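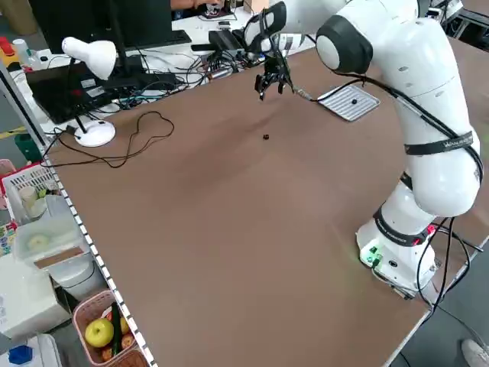
Ticket 96: Label printer skips every other label

Home | My Tickets | Knowledge Base | Contact

Status: Solved

Hello again, and thank you for being so patient with us over the weekend! I read through all your notes on the Nouri printer (twice, with coffee) and I think the trouble is in the label size. Givari was sending pages set up for the old roll, so the printer fed one label, lost its place and ran past the next.

1. Open Givari, go to Print Setup and pick the Wetent small roll.
2. Hold the feed button for 5 seconds, then let go.
3. Print a batch of 20.

Update, August 24, 2026: You wrote that all 20 came out fine – wonderful news! I'll mark this one solved, but do reply here if it starts skipping again and the ticket will open right back up.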